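*Page last touched Mar 31, 2024. Bronwyn keeps asking for a proper About page so this is it, bits still missing.*

## Who we are

Kaltari. Small shop, robot test and repair, two-arm benches mostly. We take in setups that other people have built and find out why they drop things, jam, stop dead or don't stop when they should. Then we fix them or tell you they're not worth fixing.

Started by Bronwyn and Rangi Whitcombe in the back half of a joinery building in Nepia. Still there. The front half is ours now too, which is where the benches live. Parking round the side, please don't block the roller door.

## What we do

- Fault finding on arms, grippers and the wiring between them
- Stop circuit checks, on site or on our bench
- Long pick-and-place runs with ordinary shop goods, to see what breaks
- Written reports. Short ones. You get the bad parts first

We don't build arms. We don't sell arms. We get asked weekly.

## Run 3691

Most people who ring us have heard about this one, usually a worse version, so we'd sooner have it on our own page.

We were partway through a long job on Jistis, our run software. Left arm picks an item, takes it to the tray, lets go, backs off. Right arm parked. A set is 100 picks, then somebody goes over the goods and resets the table by hand. Dull work and it was going fine.

On run 3691 the left arm stopped with a small carton in the gripper. Screen said PAUSED. Shayne Ruddock waited, saw nothing moving, and reached in to take the carton so he could restart clean. The arm moved. It finished the last bit of its path down to the tray with his hand under the gripper. Bruised knuckles, one split nail, a lot of swearing. He was lucky and he'll tell you so.

What we found, after two days of pulling it apart:

1. The cable down the outside of the arm had been getting pinched near the wrist at one particular angle. Signal dropped out for a moment, came back.
2. Jistis treated the dropout as a pause. It was not a pause. The arm was waiting on a signal, still powered, still holding its next move.
3. When the signal came back, it carried on. No prompt, no beep, nothing on screen until after.
4. Our own written rule said "wait until the arm has stopped". It had stopped. So Shayne followed the rule and still got hit – that one's on us, the rule was bad.

The cable was a ten minute repair. The software took most of March. The rule took one line and should of been there from day one.

We had also got used to the thing. Same goods, same tray, same moves, day in day out. Rangi reckons that was the real fault and the cable was only what showed it up. Bronwyn says a pinched cable is a pinched cable. They've not settled it.
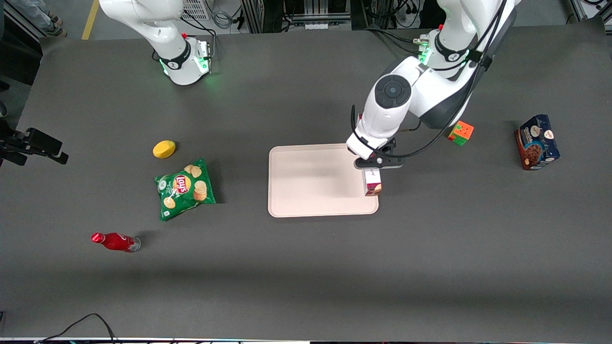
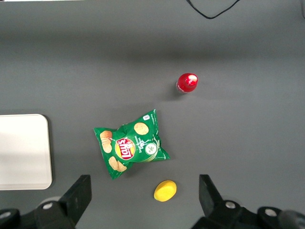 *Pick-and-place bench, Nepia. First picture: left arm with a carton at the tray. Second: down between the gripper fingers, sponge and chips on the table.*

## What changed

**Lost signal is a stop.** Full stop, power off to the joints, and it stays that way till a person resets it at the desk. Not at the table. You can't reset it from where you can reach the arm. Murray Treloar wrote this part and then spent a week trying to beat it, unplugging things mid-move. Found two ways round it, both closed now.

**No hands in without the key.** Key comes out of the desk and goes in your pocket. Arm can't run without it. Old idea, every machine shop knows it, we didn't bother because the arms looked small. They're not small when they're on your hand.

**"Paused" is gone from the screen.** It says MOVING, WAITING or OFF. Waiting shows in big letters and it means keep out.

**Lights are not a safety sign.** Visitors see green on the bases and take it to mean OK. We tell everyone at the door now: green light, treat it as live.

**Cables get moved by hand before every set.** Walk the arm through its reach with power off, watch the cable the whole way. Look for flat spots and shine. Takes a few mintues. If it's tight anywhere, the set doesn't start.

**Near misses get written down.** Same day, on paper, even the daft ones. Sarla Tripathi reads them all on Friday and has the right to shut a bench. She's done it twice. Once was over a loose bracket and she was right. The other time she was wrong and we still lost only an afternoon.

## Still not sorted

The slow creep after a hard stop. Left arm sags a little when the power goes, more with something in the gripper. Brake wear we think. Parts are on order from Arkton and until they're in, nothing heavier than a carton goes on that arm.

Also dropped grips on soft packets. Chip bags fold when the fingers close and the gripper sometimes reports a hold it hasn't got. Not dangerous, just annoying, but it's the same sort of lie as the pause was, so Murray's on it.

## People

**Bronwyn Whitcombe** – runs the place, quotes, reports, the phone.

**Rangi Whitcombe** – mechanical. Grippers, brackets, brakes.

**Murray Treloar** – Jistis, stop circuits.

**Sarla Tripathi** – safety, and wiring. Trains anyone who's going near a bench, customers too.

**Shayne Ruddock** – test runs. Hand is fine. Now gives the door talk to visitors.

## Want the full report?

The write-up on 3691 is free to anyone running a similar setup. Wiring drawings, the old code next to the new code, and the bad rule with the new one under it. Ask Bronwyn. If you've had one like it, send us yours, names off if you like.

Visits by arrangement. Closed shoes, sleeves up, no lanyards. Opening hours to be added when Bronwyn sends them to me.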